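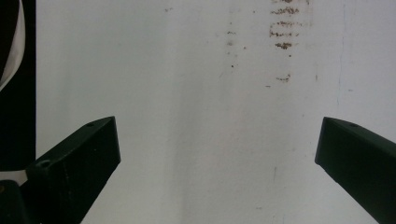 Jadska today released the first part of Morris, a collection of household and light-maintenance demonstrations recorded with hand-held gripper tools for training manipulation policies. Each demonstration is performed by a person who carries the tool through a task in an ordinary building, with a camera fixed behind the fingers so that the recorded view matches the view a robot arm would have when fitted with the same end effector. In the wall-care portion of the release, the two dark fingers stand open in the lower part of the view, and the surface between them may be as plain as an off-white wall with a column of rust-colored smears running down from near the top. Marks of this type are small, low in contrast at their outer edges, and hard to place by position alone, and they account for much of the difficulty in the wall-care tasks.

The release is dated 3 Jun 2025 and contains 1695 demonstrations recorded in 109 rooms. It covers four task groups: wall care, shelf stocking, fabric handling, and opening and closing of doors and drawers. Recording began in March and was carried out by Jadska field staff together with Flunico, which manages the rental properties where most of the rooms are located. Every demonstration was made in a room in its existing condition. Stains, cracks, scuffs and uneven light were left as found, and staff were instructed not to clean or repaint before a recording.

"A policy trained on clean lab panels learns what a clean lab panel looks like," said Eifion Bevan, head of data collection at Jadska. "Our first internal set was recorded on test boards with marks we had applied ourselves. The policy did well on those boards and poorly in apartments. It treated shading on the paint as something to wipe, and it passed over faint spots. We stopped adding to that set and moved the work into occupied buildings."

Collection method

The hand-held tool has the same finger geometry as the Komix two-finger gripper, which Jadska sells for use on fixed and mobile arms. Finger opening is recorded along with video and tool position. The operator closes the fingers with a trigger and receives no other feedback from the tool. Motion is limited in software to speeds the Komix arm mount can reproduce; a demonstration that exceeds the limit is flagged on the tool when the operator releases the trigger and is normally repeated on the spot.

A demonstration begins with the fingers open and the work surface in view. The operator holds this position briefly before moving. The opening segment is used to check exposure and to confirm that both fingertips can be located, and it is retained in the released files. Users who do not want it can remove it with the start marker supplied for each recording.

Fingers are not replaced for cosmetic wear. Scuffs and dust on the side faces are accepted, as a gripper in service will carry the same marks. Fingers are replaced when a tip is chipped or when the opening measured at the tips no longer agrees with the recorded value.

Labeling

Wall-care recordings carry a text instruction, the start and end of each contact with the surface, and an outline of the target area drawn by a reviewer. Reviewers separate surface marks from cracks and from shading caused by light. A mark that a reviewer cannot assign is labeled "uncertain" and is kept in the set. Jadska recommends that such marks be left out of success measurements but included in training.

Each outline is checked by a second reviewer. Where the two disagree, both outlines are published. Hywel Ellis, who leads the labeling group, said the decision followed from early trials.

"We used to merge the outlines and ship one answer," Ellis said. "With faint speckling there is no sharp border to find. Two people will draw two shapes, and the distance between the shapes is useful to anyone training on the data. Merging them threw that away."

Known limits

The rooms in this part of Morris are mainly painted interior walls in pale colors. Tile, wallpaper and bare masonry are present in small numbers and should not be relied on for evaluation. The tool does not measure contact force, so the data does not show how hard an operator pressed. Lighting is whatever the room provided, and recordings made after dark under a single lamp are marked in the index.

Recordings in which a person's face or a readable document came into view were removed before release. Tenants of the Flunico properties gave written consent for each visit and could withdraw it for 10 days afterward.

Availability

Morris is available for research use on request. Commercial licenses are offered separately and include the index, the labeling guide and the reviewer outlines. Customers with a Komix gripper can replay the tool positions directly; a conversion script is supplied for other two-finger grippers, with the caution that finger length and camera height must be entered by hand and that errors in either will shift the fingertip location.

A second part, covering kitchens and bathrooms, is in preparation. No release date has been set.

About Jadska

Jadska designs grippers, hand-held recording tools and training data for robots that work in homes and small commercial buildings. Requests for access to Morris, and questions about the labeling guide, should be addressed to the Jadska data collection office.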